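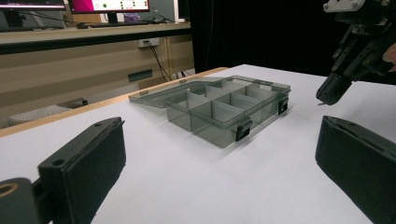 The Stellow pair is sold as two hand-held grippers, left and right, with one control box and the cables to join them. Most of the upkeep is in the fingers. They should open evenly to both sides before any work starts, and the quickest check is to spread them wide over a white tabletop with something small beyond them, such as a compartment box with its lid laid open, and look at the gap. The padded inner faces should stand at the same angle. If one finger leans in further than the other, do the zero adjustment described under Setup.

Stellow hand-held gripper pair
Order no. 2779-P
Price: $2,779 per pair, pads fitted
Spare pad set (four pads): $321
Yearly service, pair: $359

Setup

Clamp the table or board so it can't shift. Put the control box where both cables reach the middle of the table with slack left over. Connect the left gripper first, then the right, and switch on with both pairs of fingers fully open. The control box takes that position as zero. If it was switched on with the fingers partly closed, turn it off, open them and start again.

To adjust a leaning finger, loosen the mounting screw by half a turn, bring the finger square with the gauge block from the Skollau tool kit, and tighten. Use a hand driver. Power drivers strip the thread, and stripped mounts are not covered.

Route each cable over the back of the hand toward the wrist and leave a loose loop. A cable pulled straight wears at the gripper end, where it is hardest to repair.

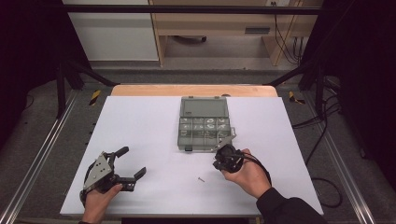 Left and right grippers in use at a compartment box, with a single screw set out on the board.

Small screws are the hardest test of the pads. Lay one flat on the board, pick it up by the shank and turn the gripper over. If the screw rolls or tips, clean the pads and try again. If it still tips, replace them as a set of four. Mixing old and new pads gives an uneven grip and sends people back to the zero adjustment for no good reason.

Cleaning and pad life

Wipe the pads with a dry lint-free cloth at the end of each shift. For oil from new hardware, use the Sokden pad cleaner, let it dry fully and brush the surface lightly. Don't use solvent, which lifts the glue at the corners. Expect around 3,000 picks from a set when handling metal parts, more with plastic.

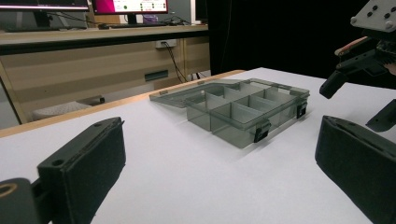 Pads on the Qin spare list fit grippers shipped from February on. Older pairs need the adapter plate, which we supply free with the first spare set. Check the linkage for play when the pads are off. A slight rattle at the fingertip with the gripper fully open is normal, and one you can feel when it is closed means the pivot needs a new bushing. We do that in the workshop as part of the yearly service.

Send both grippers in even if only one is faulty, along with the control box. Turnaround is two weeks.

Service bookings: Myrto Tsakiris
Spares and adapter plates: Nektarios Moschos

Prices valid from August 2022. Shipping extra.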